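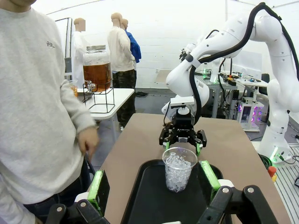 Copo com gelo no tabuleiro preto, entre as duas garras.

Setembro, 9h40. Caderno de bancada, Cusarier.

Assunto de hoje: a saída da Baiba e o que fazemos com a vaga. Escrevo isto agora para não depender da memória quando o Valdemar pedir o resumo.

A Baiba Kļaviņa avisou ontem ao fim da tarde que aceitou a proposta da Dorkurex. Sai daqui a 20 dias úteis. Perguntei se havia margem para contraproposta e ela disse que não, que já tinha assinado. O salário pesou pouco. O que a levou foi o título (passa a responsável de integração) e o facto de lá haver uma escala de progressão escrita. Cá temos uma folha de cálculo com quatro níveis que ninguém atualiza desde que a Eugénie a fez.

Passagem de pastas, por ordem:

- scripts de calibração: ficam com a Ľubica. Falta documentar a parte dos offsets, a Baiba escreve até ao fim da próxima semana
- contacto com a Tkachuk (fornecedor de cabos): passa para mim
- estagiário: continua com a Baiba até ela sair, depois Eugénie
- acesso de administrador ao repositório: retirar só no último dia, pedir ao Valdemar

Quanto à vaga. O anúncio antigo ainda está no portal interno com o código 608 e pede 13 competências, incluindo duas ferramentas que já não usamos. Cortei para cinco. A Ľubica quer que se mantenha a exigência de mestrado. Eu tirei-a. Dos colegas da bancada, a Dzintra Petrauskas não tem mestrado e é quem resolve metade dos problemas de firmware. Fica por decidir com o Valdemar.

11h15. Conversa com o Valdemar Holst, curta. Notas:

1. Autoriza abrir a vaga para fora, mas quer primeiro uma semana de candidaturas internas.
2. Não autoriza subir o intervalo salarial. Autoriza contratar no topo dele.
3. Mestrado passa a "valorizado".
4. Pediu que se oferecesse a posição à Dzintra antes de publicar.

Falei com a Dzintra à hora de almoço. Interessa-lhe, com uma condição: não quer fazer a gestão de compras, que a Baiba fazia por arrasto. Parece-me razoável. Se ela passar, a vaga que abre é a dela, de perfil mais júnior, e o anúncio tem de ser reescrito outra vez. Ela responde depois de ver a descrição de funções por escrito. Fiquei de lha mandar amanhã de manhã.

15h30. Revi com a Eugénie Tessier o guião de entrevista. O anterior tinha 40 perguntas e demorava duas horas. Ficámos com isto:

- conversa inicial de meia hora, uma pessoa
- exercício prático na bancada, com log real e um erro conhecido (usar o do projeto Visine, já está limpo de dados de cliente)
- conversa com a equipa, sem o Valdemar

O exercício para casa foi eliminado. No último recrutamento perdemos dois candidatos nessa fase e os que o entregaram queixaram-se do tempo.

Pendente:

- [ ] descrição de funções para a Dzintra (eu)
- [ ] entrevista de saída da Baiba, marcar sala pequena (Eugénie)
- [ ] atualizar a folha dos níveis e mostrá-la à equipa (Eugénie e eu)
- [ ] tirar o anúncio 608 do portal (Ľubica Štěpánek)
- [ ] perguntar aos recursos humanos se as férias não gozadas da Baiba encurtam o aviso prévio

Este último ponto é urgente. Se encurtarem, a documentação dos offsets tem de ficar pronta já esta semana.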